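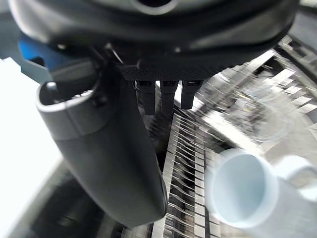

Page 130

## 5. Running the cup and rack demonstration

Visitors love this one! It has the arm working close in among the cup and the wire rack, and it moves at a lively pace, so give yourself time to set up properly before the doors open. The steps below follow the way we ran it at the Drellitthorpe open day, with the notes from Huvisgate added where the room was laid out differently.

### 5.1 Before visitors come in

1. Lay the floor tape at the marked distance and walk the whole line yourself.
2. Check that both stop buttons work. Press each one, reset it, and press it again.
3. Clear the bench of tools, drinks and leaflets.
4. Set the wire rack on its marks and push down gently at both ends. It should not rock.
5. Put a white cup beside the rack. Keep spare cups in the box under the bench.
6. Look along the cable at the gripper joint. It must have enough slack for the wrist to turn fully without pulling.
7. Load program 1386 and run it at slow speed with no visitors in the room.

> **Note:** Strong window light on a white surface washes out the wrist view on the big screen. At Midtbø we drew the blind on that side and left the ceiling lights on, and the picture was much better.

### 5.2 Starting the demonstration

1. Ask everyone to stand behind the tape. Wait until they have all done it.
2. Switch on the big screen and choose **Wrist view**. Let people look for a moment while the arm is still - they enjoy working out which way is up.
3. Say "Starting now" in a clear voice and press **Run**.
4. Stay within reach of a stop button until the arm has parked.
5. Talk through the first pass, then keep quiet for the second. The best questions come then.

> **Caution:** Never reach over the rack while the program is running, even to straighten a cup. Press **Stop**, wait for the steady light, then move it.

The wrist view smears when the arm swings quickly. Children at Drellitthorpe cheered every time it happened, and one group asked for it four times over! If you would like a clearer view for explaining the fingers, choose **Half speed** from the same menu.

### 5.3 Letting a visitor press Run

You may invite one visitor at a time to the desk. Show them the stop button first and have them press it once for practice. Allow 3 passes each, then swap. Younger children need an adult beside them.

### 5.4 If something goes wrong

- **The cup tips over:** press **Stop**, replace the cup, and choose **Start again**.
- **The rack has moved:** park the arm and repeat steps 4 and 7 of section 5.1.
- **The screen freezes:** stop the arm, then restart the screen. The Halleck display takes longer than the others to come back, so have a few spare fingertips ready to pass round.

Checked October 11, 2019. Please send corrections before the December print run.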